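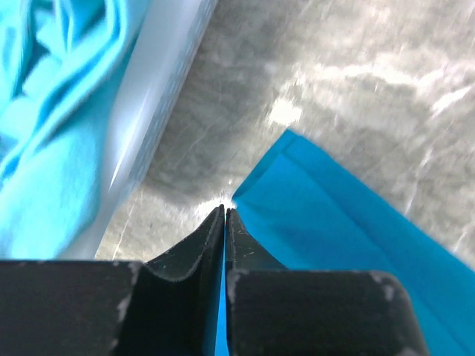 1/ A thread on folding cloths, by a person who for years kept them all in one drawer as a single large cloth.

2/ Start with the bright blue one. It's always the bright blue one. Find the hem, follow it up to the corner, and you have a corner. Three to go, and they hide.

3/ Carleen Pirihi tells me she can do 94 of these while a podcast plays. I asked which podcast. She couldn't remember. I believe her completely.

4/ My method has 8 steps. Step 5 is "shake it out and go back to step 1."
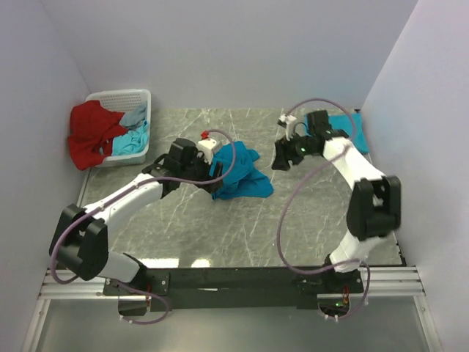 Thread last edited: December, 4:10 p.m.

5/ Blue, bunched up on the marble-look tabletop. The teal one is lying flat at the back by the wall, being smug about it.

6/ Kevin Pacheco replied that you can just roll them. Kevin, I've seen your drawer.

7/ Edited to fix post 4, which used to say 9 steps. I dropped the ironing. Thank you to the three people who wrote in to defend ironing a cleaning cloth.

8/ Next up is fitted sheets, if I can get Leonie Ngata to hold the other end. She's said no twice so far.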